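Huvside Opens Its Screening Room to Local Filmmakers This May

LUMIRVILLE - Hi, I'm Gunvor Lindholm, and I run programming at Huvside, the little movie house on the canal side of Lumirville. I get to share some news I've been sitting on all winter (badly, if you ask my sister). Starting in May, we're handing our Friday late slot over to short films made by people who live within 50 miles of our front door!

We're calling it Niskanen Nights, after the old Niskanen furniture store that used to be in our building. Every Friday at 9:30 p.m. we'll show a program of shorts, with a break in the middle so people can stretch, grab popcorn and corner a director or two. Tickets are $2, same as our matinee used to be when I started tearing stubs here.

The room seats 185, and I would love to see it full. We've played plenty of wonderful features over the years, but I kept hearing from people who had finished a ten-minute film and had only ever watched it on a laptop. A film feels different when strangers are laughing at it in the dark. Or not laughing, which is useful too!

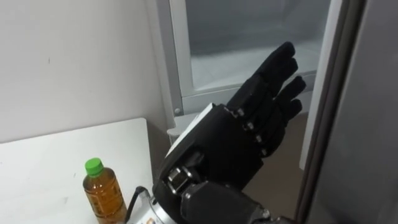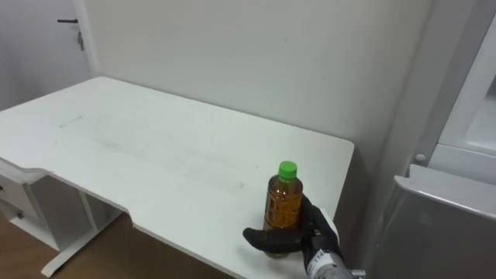 Top: a black robot hand, raised. Bottom: a bottle with a green cap in a robot's grip.

Our first evening opens with "The Long Ferry," a comedy by Shaimaa Naciri about two cousins who miss the same boat all day long. Taha Tazi wrote the music for it and will play a few of the themes live before the lights go down. After the break comes Sigita Vasiliauskas with "Salt Road," a quiet documentary she shot along the coast with a crew of two. I've seen it three times now and I still tear up at the bus station part.

The sound in the room is better too. Beltix, the audio shop over on Mill Street, put in new front speakers for us over the winter, and dialogue is so much clearer from the back rows (my favorite seats, please leave me one).

Want to send us something? Films can be any style, up to 25 minutes, finished or very nearly finished. There's no entry fee. Bring a drive to the box office or ask for the upload link at the counter, and tell us who should be credited.

For press seats, stills from the opening films or a chat with any of the directors, please ask for Rosaura Nina at the Huvside box office, any day after 3 p.m.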